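El desayuno salado no necesita defensa, pero sí menos ceremonia

Por Hertta Oksanen
Jul 27, 2024

Llevo años desayunando salado y cada vez me cuesta más encontrar una receta que lo trate como una comida normal. Abro cualquier página y me piden 40 minutos, tres sartenes y un aliño aparte. Por la mañana yo tengo una sartén y hambre.

Mi desayuno de casi todos los días son gachas de avena con caldo, un huevo y cebolleta. Se hacen en 7 minutos. La avena se tuesta en seco, se cubre con caldo de verduras y se remueve hasta que espesa. El huevo va encima, con la yema blanda.
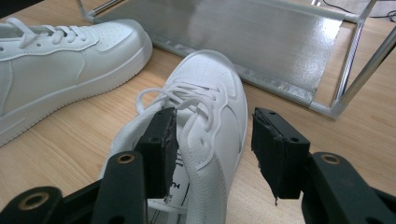
Lo dulce tampoco es más rápido

Se suele decir que el desayuno dulce gana por comodidad. No lo veo. Unas tortitas decentes piden 30 minutos entre el reposo de la masa y la plancha, y luego hay que fregar igual. En Hokdale, la cafetería donde desayuno los días que no cocino, las gachas saladas salen antes que los gofres.

Otra cosa son los ingredientes. El caldo puede ser el que sobró de la cena. La cebolleta aguanta bien en la nevera y el huevo casi siempre está. Si falta algo, un trozo de queso curado resuelve el plato.

Sí admito una pega: la avena con caldo fría no vale nada. Hay que comerla recién hecha y sentado. En agosto, con calor, la cambio por pan con tomate y sardinas, y en septiembre vuelvo a la olla.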